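Notes from the Freezer Drawer

I finally cleaned out the chest freezer in November, and oh boy. If you've been reading these notes for a while, you know I'm a saver. Bread ends, half an onion, the last ladle of soup (it's always lentil), in it all goes, and I never write a thing on any of it!

So my neighbor Aisyah Hidayat came over with a roll of masking tape and a fat marker and we went at it. We started at 6 in the morning, before the kids were up, with two coolers on the kitchen floor and the radio going. I found stock from my old apartment. I found a pie crust I'd sworn up and down I never made. Aisyah found a bag of shrimp shells and just held it up at me without a word.

What I do now is pretty simple. Everything gets a name and a month, even if I'm sure I'll remember, and soup gets frozen flat on a sheet pan so it stacks like books. I also quit freezing things in giant lumps. Ground meat goes in at 500 grams a bag, cooked beans at 300, and that's dinner for the four of us with a little left for somebody's lunch.

Berries are the one thing I'm still fussy about. Spread them out on a tray first, give them a couple of hours, then bag them, or you'll be whacking them on the counter in February like I was. 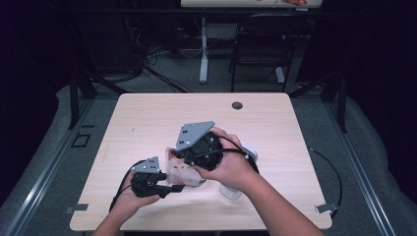 Squeeze the air out before you seal anything, too. My trick is to close the bag almost all the way, press from the bottom up, and zip the last inch quick. Fikri Pelupessy wrote in to say he uses a drinking straw for that, and I tried it, and I got a mouthful of chili fumes, so I'm sticking with pressing (sorry, Fikri!).

Next time I'll share the lentil soup recipe, and if you have a good use for shrimp shells, please write to me. I kept them.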